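Two Hands, One Shirt: Comparing Grippers at Favmont

Oduor Tanui has folded a lot of shirts this year. He works on the manipulation team at Favmont, where the job since March has been to pick a hand-held gripper for collecting cloth-handling demonstrations. The team narrowed the field to two jaw designs, known in-house as Drindthorpe and Listdale, and ran each through 100 folds on a full-size bed.

"A table is too kind," Tanui says. "On a table the cloth slides where you want it. On a bed the sheet moves with the shirt, and you find out fast whether your fingertips can tell one layer from another."

The team works with a pair of grippers, one for each hand, and starts every fold from a shirt that has been dropped or tossed.

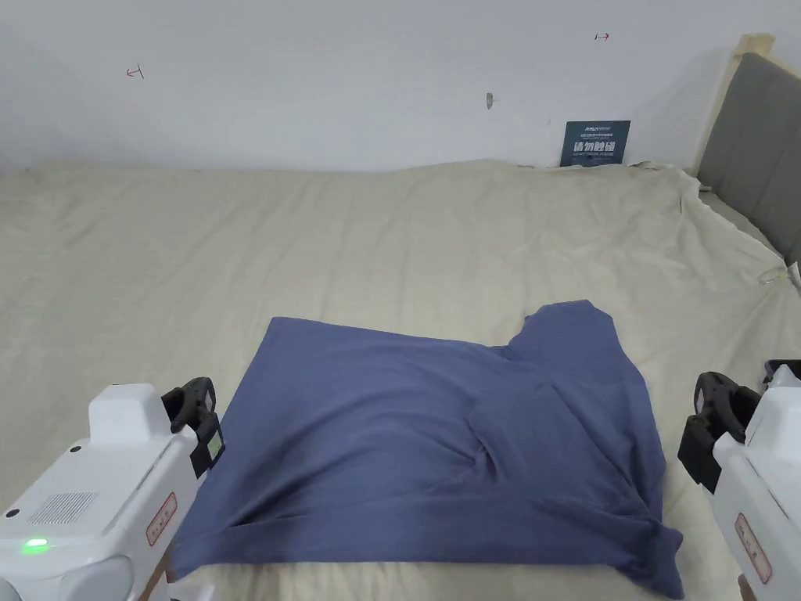 THE TEST

The rules were simple. The operator had to square the shirt, make two folds and let go, with no touching the cloth by hand. A fold counted if the edges lined up and the bottom sheet had not been picked up along with the shirt. Drindthorpe finished with 79 good folds out of 100. Listdale finished with 56.

Branwen Morgan, who scored the runs, says the gap is smaller than it looks. Most of Listdale's misses came from pinching the sheet.

"You can see it on the wrist camera before the operator feels it," she says. "The tips come together and there is a little ridge of the wrong color in between. After that it's a failed run, even if the fold looks nice."

Morgan did her scoring from the wrist view first and the head view second. The wrist lens is very wide. It bends the walls, but it takes in both fingers, most of the bed and a good part of the room, and the tracking software wants all of that.

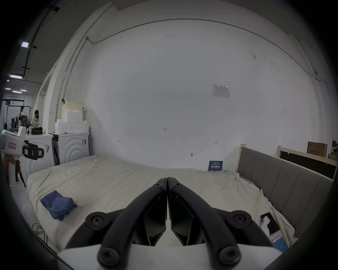

Fingers closed, seen from the gripper's own camera.

I asked whether a narrower lens would give cleaner pictures of the cloth. Cledwyn Vaughan, who handles the cameras, tried one for a week and took it off again.

"The cloth looked great," he says. "Then the operator turned toward a blank wall and we lost position. With the wide one there is nearly always a corner or a headboard somewhere in view. I'll take the bent picture."

Vaughan's complaint is with the edges, where the corners go dark and sleeves drift in. He crops those before training and says the crop costs very little.
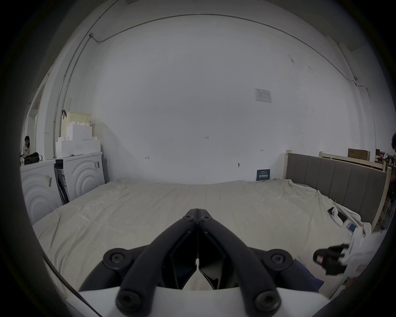 WHAT THE OPERATORS SAID

Lleucu Trevor did half the folds with each design. She preferred Drindthorpe for pinching and Listdale for comfort.

"Listdale's trigger is lighter. By the end of a session my hand was fine," she says. "With Drindthorpe I wanted a break every 20 minutes or so. But I trusted it more. When it closed, I knew what I had."

She also had to unlearn some habits. Most people fold a shirt by running a finger along the crease, and a two-finger jaw has no good way to do that. Trevor ended up pinching both ends of the fold and pulling outward until the cloth went flat between her hands.

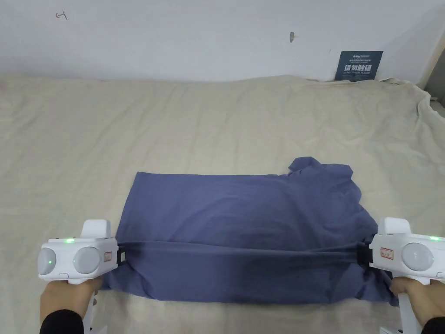
Pulling that way worked on cotton and less well on anything with stretch. A knit top would go flat, then spring back as soon as she opened the jaws. She got around it by lowering the cloth onto the bed before releasing, a slow count of two, and asked the other operators to do the same so the recordings would match.

Shivam Pathak runs the project and has to decide what to order. He is leaning toward Drindthorpe's jaw with Listdale's trigger, and has sent drawings to Nechyporuk, the shop that makes the team's linkages.

"They said the pivot has to move a few millimeters," Pathak says. "That changes how the tips meet, so we would have to run the folds again. Oduor was not happy to hear it."

Tanui confirms this. He would like the next round to use towels.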